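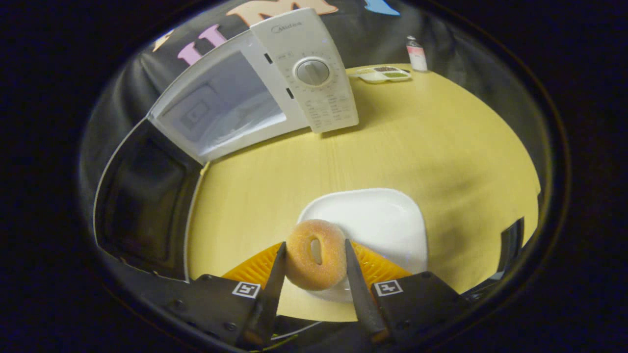
Why does a gripper drop a sugared donut after it has already closed on it?
Loose sugar usually gets between the finger pad and the donut, so the pad slides on grains and the grip lets go once the arm speeds up. Wiping the pads more often and closing a little slower fixes most of it.

(Pinned by the mods, question and answer boiled down from the thread below. Keep reading, there's disagreement!)

Soft Grip Corner > Faults and fixes > Donut drops, soft fingers, microwave task

dindell_dan
OK folks, I love this task and it is driving me up the wall. Pick up a sugar ring from a plate, put it in the microwave, shut the door. Two soft fingers with the ridged pads. Glazed ones went great all through September. We switched to granulated sugar on Monday and now the donut slips on the way to the door. The fingers close fine, the lift looks fine, then somewhere over the table it just leaves. Out of 20 tries I lost 2 to the floor and a bunch more landed back on the table. Anybody beaten this?

kettlehead
Oh I've been there! Sugar is tiny ball bearings. Look at your pads after five or six picks with a flashlight and I bet the ridges are full of it. I keep a damp cloth clipped to the bench and wipe between every few runs. Dry them after or you make syrup, and syrup is a whole other thread.

Daranee Wattanapong
Kettlehead is right about the ridges, but I'd check the closing speed before anything else. We run the same kind of fingers at Rattanakul on soft bread. Close fast and the pad knocks sugar loose right as it lands, so you're gripping crumbs on the first touch. We cut the speed for the last bit of travel and drops went way down, with no extra wiping at all.

dindell_dan
Ooh, I hadn't thought about the first touch. The last bit of travel is full speed right now. Will try tonight.

torque_and_tea
Going to disagree with both of you a little. You're all talking about the pads, and the fault is in the arm move. If it holds through the lift and lets go over the table, that's acceleration. Sugar makes it worse, sure. But a donut that only stays put when the pads are spotless is a donut you are going to drop at 4 pm when the cloth has gone missing. Slow the swing toward the microwave and see.

kettlehead
Slow the swing and your cycle time goes out the window though.

torque_and_tea
By a second. He's warming up donuts.

kettlehead
Ha, fair. I still say wipe first, it's free and takes no code.

dindell_dan
Can I just squeeze harder? Force is set to 1160 in the Planaveo panel and it goes up to 2000.

Daranee Wattanapong
Please don't go straight to the top! Those are raw panel units, so they don't mean much between setups, but a ring donut has a hole in it and it will fold. When it folds the sides go soft and you have less to hold than before. If you do raise it, go in small steps and watch the hole. Once it starts to narrow you've gone too far.

enexuser_mo
Adding a safety thing, because I learned it the embarrassing way. My drop happened right at the microwave and the arm didn't know. It carried on, swung the door shut on half a donut, pushed, and kept pushing. The door hinge is bent now. There was no check that the fingers were still holding something. So whatever you do about the sugar, put in a check on finger width before the door step. If the fingers are closed further than they were at the pick, stop everything.

dindell_dan
Yikes, sorry about the hinge. I have no check like that. Mine would do exactly the same.

torque_and_tea
Mo's post should be at the top of this thread. I'd do that one before touching speed or force.

enexuser_mo
Also keep your hands out of there while it's running. I reached in to grab a falling donut (reflex!) and the arm came right at my wrist. No harm done, but I run with the stop button in my other hand now. The Enex controller stops quickly when you hit it, you just have to be holding it.

Daranee Wattanapong
Yes to all of that. Let the donut fall.

dindell_dan
Update! Did the width check first – it caught a slip on the third run and stopped dead before the door, which made me so happy I ran into the hallway to tell people. Then I slowed the last part of the close and wiped the pads. Another 20 tries, none on the floor. One slid down between the fingers but it held on. Force is still at 1160.

kettlehead
Love it!! So it was the wiping.

torque_and_tea
You changed three things at once, so we don't know what it was. Did you slow the swing?

dindell_dan
I did not slow the swing, sorry. I'll do a batch with dirty pads next and post what happens. Also the bench at Dindell is crunchy now and my sleeves stick to it, so if anyone has a good way to get sugar out of a finger joint, I'm all ears.

kettlehead
Soft paintbrush, then the damp cloth. Power off first!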